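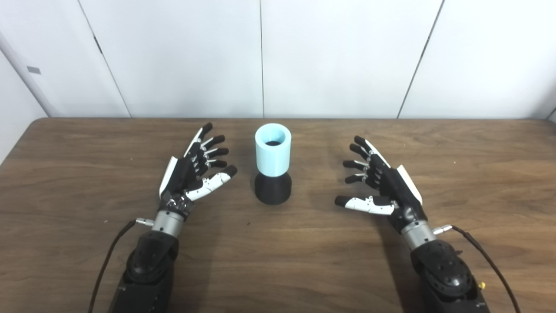
Re: [sibiya-home] Blue sleeve on the round black base - keep together or store apart?

From: Diễm Lưu
To: sibiya-home list
Saturday, 7:40 a.m.

On Thursday night's digest, Pumidum wrote:

> I am trying to clear the brown table before my sister-in-law
> needs it for sewing, and I keep coming back to the same pair of
> objects. One is a light blue cylinder, open at the top, thick rim.
> The other is the black round thing it sits on. They came to me in a
> box with a lot of other bits and no paper of any kind.
>
> My questions for the list:
>
> Do these belong together as a set, or did a previous owner just put
> one on top of the other?
>
> Is it all right to leave them stacked on a shelf for a few months?
>
> If I split them, what do I write on the labels? I don't want to open
> the cupboard in January and find a box marked "blue thing."
>
> I have 2 shelves free in the hall cupboard and neither one is very
> deep. I could also let them go if anyone here wants them.
>
> Pumidum

Pumidum,

I'll go through these in order and then add a few things on packing, as I did a whole cupboard of this sort last winter.

On whether they belong together, I can't say for certain and I doubt anyone on the list can from looking. The blue piece is smooth and there is a dark opening down at the bottom when you look into it. The black piece has a dull finish, gets wider toward its lower edge, and I can't find any writing on it. With the blue one on top you can't see the upper part of the black one at all, and that is the part that would tell you something. Lift the cylinder straight up and look at what is under it. If there is a raised ring or a step that matches the inside of the cylinder, I would call them a set. If the top is just smooth, somebody probably stacked them to save room.

While you have it off, turn the black one over and check the underside too. Makers often put a mark there and nowhere else. Itine asked the list about a set of canisters last year and had the name sitting on the bottom the whole time.

Don't force it if it won't lift. Hold the base down with one hand and turn the cylinder a little each way. If it still doesn't move, leave it and store the pair as one piece.

On leaving them stacked, I would not do that on a shelf. On a table that stays put it's fine. In a cupboard where people reach past things, a tall piece on a rounded one will get an elbow sooner or later. I lost a pitcher that way. The hall cupboard door at my place also sticks, so everything inside gets a shake when it opens, and yours may do the same.

What I do with two-part items:

Wipe both parts with a barely damp cloth and let them sit out for a few hours before packing. Include the inside of the cylinder, right down to the opening.

Wrap the base by itself in a dish towel or plain paper. Newspaper left gray marks on a pale bowl of mine, so I would keep it away from the blue one.

Stand the cylinder upright in the box with the base next to it. Fill the gap with another towel. Nothing goes inside the cylinder except soft paper, and not much of that.

Put the box on the lower of your 2 shelves. If the shelf isn't deep enough, turn the box sideways before you start looking for a smaller box.

On labels, I write what it looks like first, then how many parts, then where the other part is if it's somewhere else. Yours could say "Light blue open cylinder + round black base, 2 parts, both in this box." That is long, but you'll be able to read it in January and know what you have. I use a strip of masking tape on the short end of the box, and I put the same words on a second strip on the lid. Dollness keeps a notebook with numbers on the boxes instead and has got up to box 66 with it. I tried that and lost the notebook.

If you do end up splitting them, add a line to each label that says "see also" and the other box. It takes no time and it saves opening everything later.

About giving them away - hold on to them until you've had a look at the underside. After that, if you still don't want them, post the measurements to the list. Height of the cylinder, width across the rim, and width of the base at its widest point. People always ask, and it's easier to do it once. I might take the blue one myself if the base turns out to be unrelated. I have a windowsill that could use something in that color.

As for the rest of the table, I would clear from the far edge forward. Things at the back against the wall are the ones that get left until last and then moved to a chair. Give yourself one box for things to keep, one for things to pass on, and work for 4 songs or until the kettle is ready, whichever you use for a timer. Anything you can't decide on goes back on the table, and you look at it again the next day. My own table took 7 evenings and nearly all of that was cords and jar lids.

One last question back to you. What else was in the box they came in? If there was a lid or a ring in the same light blue, keep it with the cylinder until you know more. Small parts like that tend to go in the button tin and stay there.

I'm away from my mail after lunch today but will read the digest tonight.

Diễm Lưu

--
sibiya-home: household sorting, storing and mending
Please trim quoted text when you reply. Offers and requests go in the subject line with the word OFFER or WANTED.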